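Terry cloth

Terry cloth, also called terry towelling or simply towelling, is a woven or knitted fabric covered with small loops of yarn on one or both faces. The loops give it a great deal more surface than a plain cloth of the same size, and it is this generous surface that makes it so thirsty and so well suited to drying hands, dishes, babies and wet dogs. It is among the most familiar fabrics in the home, and most people will have handled some before breakfast without giving it a thought.

The word is usually traced to the French tirer, to pull, though some writers prefer other explanations and the matter has never been fully settled. Close relatives include velour towelling, in which the loops are sheared on one side, and the many split-fibre cloths sold for cleaning and polishing, which borrow the looped surface but are made from very fine man-made threads. 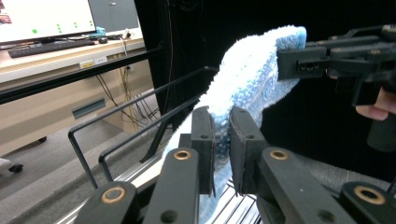
How it is woven

A terry loom carries two sets of lengthwise threads where an ordinary loom carries one. The first set, the ground warp, is kept tight and forms the body of the cloth. The second, the pile warp, is let out slackly. After every few crossing threads have been laid in, the whole group is pushed forward together, and the slack pile threads have nowhere to go but up (or down, or both), where they stand as loops. Three-pick terry, with three crossing threads to each row of loops, is the most usual kind for bath towels.

The height of the loops depends on how much slack is given. Long loops feel rich and take up a good deal of water, though they snag more easily and are slow to dry on the rail, as anybody who has shared a small bathroom in winter can confirm. Short loops wear better and are generally chosen for kitchens and sports clubs.

Weight

Towelling is sold by its weight in grams per square metre. A cloth of 400 is considered light and is pleasant for travelling or for the beach, while one of 670 is decidedly plush and will fill a washing machine rather quickly. Weight alone is a poor guide to quality, however, and a well-made light towel of good long cotton will often outlast a heavy one spun from short fibres.

Stripes and patterns

Pattern can be put into towelling in several ways, and the simplest of them has always been the stripe. If pile threads of a second colour are set into the warp at intervals, the stripe will run the full length of the cloth with no further trouble to the weaver. Thin white lines on pale blue, as on the plush towel shown, are a gentle and long-loved version of the idea, and one can see how readily such lines fall into curves once the fabric is pulled and draped. Borders across the width are another matter and call for a change in the crossing threads, often with a flat band left free of loops.

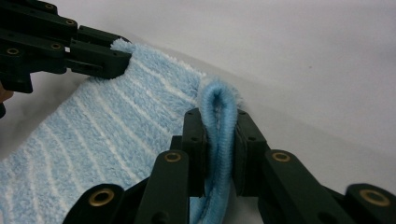
The Clerel mills

The small river town of Clerel was for several generations a centre of the towelling trade, and its name was once used loosely by shopkeepers for any striped bath towel. The largest of its mills, Tiedemann, kept 31 looms in a long brick shed beside the water and gave work at its height to 1,267 people, counting the dyers and the hemming rooms. Its blue stripe was a great favourite with seaside hotels. The neighbouring firm of Braster, smaller and rather proud of it, kept to roller towels and face flannels. Weaving at Tiedemann came to an end in August 1999, and the shed now houses a museum of household cloth, where one of the old looms is run for visitors until the close of the season in October. Braster moved its remaining work to nearby Rurow and still hems there.

Care

New towels often carry a softening finish that makes them lovely to touch in the shop and disappointing to use at home. A wash or two before first use removes it. Fabric softener is best left out, as it coats the loops and makes them less willing to take up water. A good shake before hanging lifts the pile, and a pulled loop should be snipped level with scissors; tugging at it only draws out its neighbours.

See also: Bath mat; Flannel; Huckaback; Velour; Waffle weave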